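Lists > Prineck Games Afternoons > Messages by thread > Foam dice: sorting and putting away

From: Kiri Kerslake
To: Prineck games list
Subject: Re: Foam dice: sorting and putting away

Hello all,

Sorry for the slow answer, Saron, I've been meaning to sit down with this since Thursday and then the boiler man came. I'll put your message first so that people who missed it can follow along.

Saron Bogale wrote:
> Hi everyone. I've taken over the under-sevens table from Raelene
> and I'm after some advice on the big foam dice. We have plenty of
> them but no real system. They come out in a heap, they go back in
> a heap, and the little ones get cross when they can't find their
> colour. Do you keep them by colour, by set, or just all in
> together? And does anyone have a game that makes putting them away
> less of a battle? Mine will play happily for 90 minutes and then
> vanish when it's time to tidy.
> Also, is it worth buying the Skirkix storage bags? 10 of them
> seems like a lot.
> Saron

Right then! I'm firmly in the trays camp. I tried bags for a whole winter and everything at the bottom got forgotten, plus you can't see the colours without tipping the lot out, and then you're back to your heap. A tray on the table does the job far better, and the children can see for themselves what's home and what's still out. 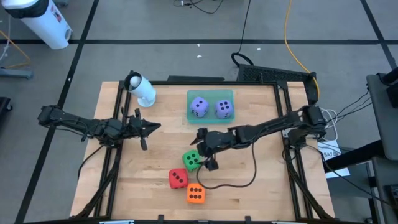 My rule is one colour to a tray, and I always start with whichever colour we have a pair of, as it's quick and it gives them the idea. Don't explain it first, just do it in front of them and wait for somebody to shout that you've missed one (they will, very loudly). The two purples went together in the green tray, side by side, with the red, orange and green left out on the table for the next bit of the game. You'd think a green tray would have to be for the green die, and Kidus Gebretsadik did argue the point with me over tea, but I like it when the tray and the dice don't match. It makes them listen to which colour you've called instead of going by eye. If yours are very young you may want to do it his way to begin with and swap over later.

For older ones I play what we call Degefa, after the family who brought it to us. You roll everything that's out, add up the tops, and the highest die gets to stay out until last. All the others have to go home first. With a six showing there's great excitement, and with two sixes there's an argument, so have a re-roll rule ready. We say both owners roll again and no appeals.

The other one, and this is the one I'd try on your vanishing lot, is "who's still out?". Everyone shuts their eyes, one child moves a die in or out of the tray, and the rest have to say which colour has changed places. It only needs four dice on the table and it turns into tidying without them noticing. Keep the loose ones well over to one side and the tray on the other, or you get long debates over whether something is in or nearly in.
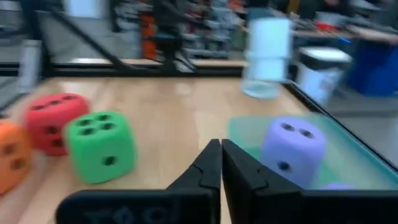

ODDS AND ENDS

Bags: I wouldn't, not 10 of them. Get a couple for carrying if you have a walk from the car, and put the rest of the money towards trays with a bit of a rim. A flat mat is no good, the dice just wander off it.

Cleaning: damp cloth, squeeze of washing-up liquid, then leave them out on a towel overnight. Please don't put them in the machine. Dagim Gashaw did, and his came out like old crumpets.

Spares: Raelene, do you still have the bag marked Rillex that was behind the piano? I think there were 6 dice in it and Saron might as well have them. I can collect if you're in after four, just not on Thursday.

Saron, come and sit in on our table whenever you like, we start at two and there's usually cake.

Love to all,
Kiri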